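Zirker Z200 Outdoor Cinema Screen – Hire or Buy

Inflatable screen kit for film nights in parks, school fields, pub gardens. Seats up to 200 if the ground slopes a bit. Flat ground, bit less, people at the back end up standing.

What you get
Screen and frame, one bag
Blower, runs off a normal plug
2 speakers on stands
Guy ropes, pegs, mallet
Rear skirt to stop light coming thorugh

Projector not included – ask if you need one, we have the Ruiz-Ortega in stock most weeks. Bright enough once the sun's properly down, not before. In May that means a late start so plan your running time.

Price
To buy: £1490, delivery extra outside Lernedcombe
To hire: ring for a quote, depends on the day and how far

Set up takes 2 people. Blower stays on the whole film, so keep it behind the screen and away from the front row. Do not put up in strong wind. If it's gusting, cancel, we'll move your booking free.

You sort your own film licence. We can't do that for you and we can't lend films.

Collection from the Dellum unit, Thursday afternoons best. Ask for Gyula Kerekes. Screens must come back dry – damp ones get mouldy in the bag and we do charge for cleaning.

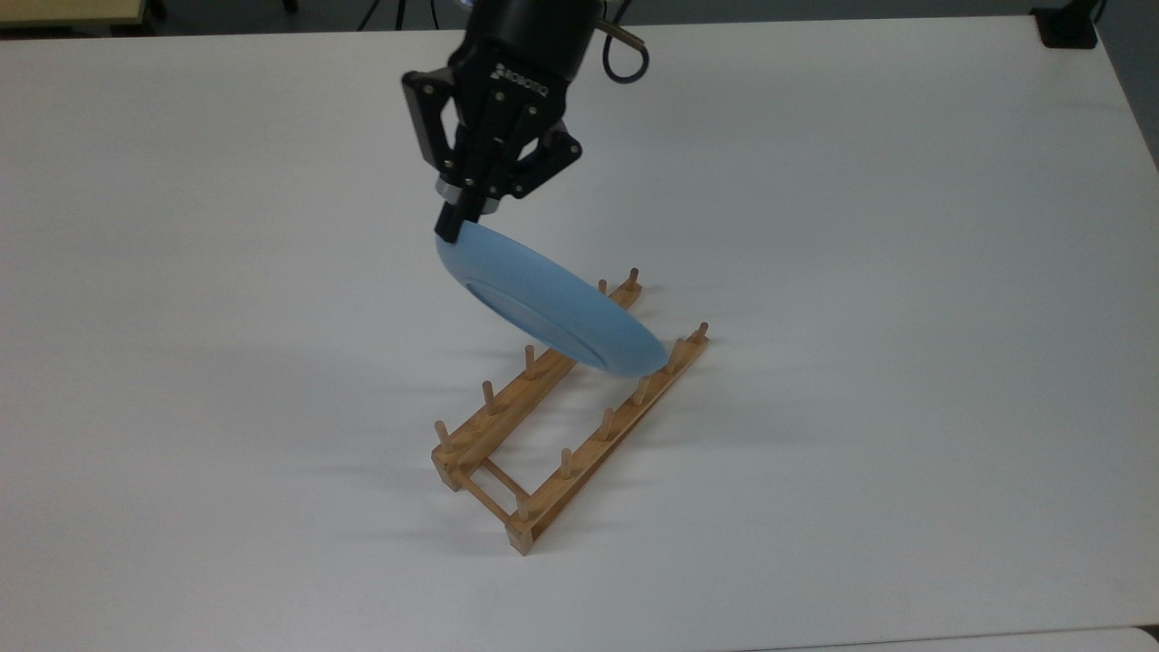
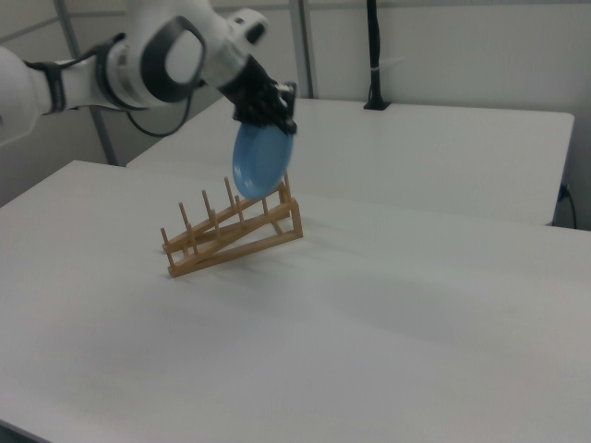
Both: light blue plate held over a wooden dish rack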